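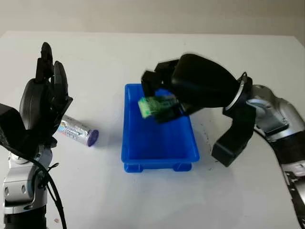

Figure 3. Two robotic arms with multi-fingered hands over a white tabletop, with a cylindrical battery lying on its side.

4.2 Scale and the attention of visitors

The second group of works in our study are the miniature rooms which Ita Conneely showed at the Wondska gallery in August. The rooms are built at a scale of one to six, and each of them stands on a plinth at the height of the chest. A visitor must therefore bend a little to look inside, and this small movement of the body was mentioned in many of the interviews.

We spoke with 47 visitors. Most of them used words of memory before they used words of size. One woman said that the kitchen was "like my aunt's, but with the sound turned off." Others talked first about the lamps, and only later about the furniture. Grīnberga describes a similar order in her study of the Brotbridge dollhouses, although her visitors were mostly children and were allowed to touch the objects.

The time spent at each room differed strongly. At the stairwell, people stayed for a median of 120 seconds - much longer than at the larger installation by Overgaard in the next hall. We do not think that scale alone can explain this. The stairwell was placed near the only bench, and on Monday the hall was very quiet.

Eight of the visitors came back to the same room a second time before leaving. Their answers are treated separately in Section 5, where we also compare them with the notes of Thygesen on repeated viewing. Two of these interviews were made in Danish and translated by the second author.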